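Pattern and Repeat in Printed Surfaces
Handout for Unit 4
March 2024
Prepared by Ebony Harawira, Department of Surface Design

Purpose of this unit

Students will learn to recognize the main ways in which a printed pattern is repeated across a surface, and to judge whether a repeat suits the place where it will be used. The unit assumes that you have read the notes on color mixing and have completed the drawing exercise from Unit 3.

1. The repeat unit

A repeat unit is the smallest part of a design that can be copied to fill the whole surface. In a brick pattern the unit is small and easy to find. In a floral pattern it may be large, and the eye is led away from its edges by leaves and stems that cross from one unit to the next. A designer who wishes to hide the repeat will usually place the strongest flower away from the center of the unit and turn the smaller flowers in different directions.

Geometric and floral prints are often used side by side. The usual advice is to keep one of the two pale, so that the stronger pattern sets the character of the room.
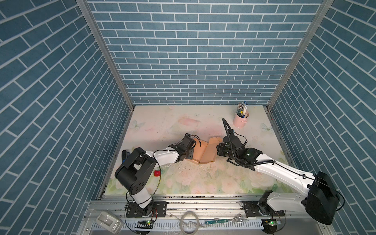

2. Types of repeat

Block repeat. Each unit is set directly beside and below the last. Lines form easily, both across and down.

Half-drop repeat. Each column is moved down by half the height of the unit. This is the most common choice for wallpaper with large flowers.

Brick repeat. Each row is moved sideways by half the width of the unit. The name comes from the way bricks are laid in a wall.

The Pamero sample book, kept in the department library, holds 87 papers sorted by type of repeat. Students should study at least five of them before the seminar. Samples may not be removed from the book.

3. Scale and viewing distance

A print made for a tabletop is seen from close by, and small motifs such as insects or single buds can be read clearly. The same motifs on a far wall may be lost. Wall prints are also seen at an angle, and straight rows will then appear to slope. 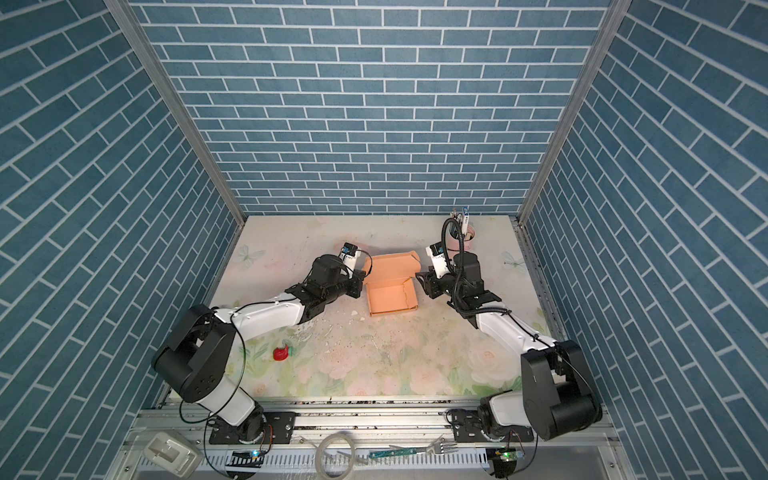
Test prints should therefore be pinned up at full size and viewed from the doorway as well as from the center of the room. A reduced copy on a desk is not an acceptable test - it hides faults in spacing.

4. Assigned work

Prepare one floral design in half-drop repeat and one geometric design in brick repeat. Each should be printed on a sheet at least 400 mm wide and should show no fewer than four full units. Attach a short written statement on the intended use of each design.

Questions about paper and ink should be sent to Ashton Doolan in the Lougher print room. Work is to be left in the Valler studio and will be returned in July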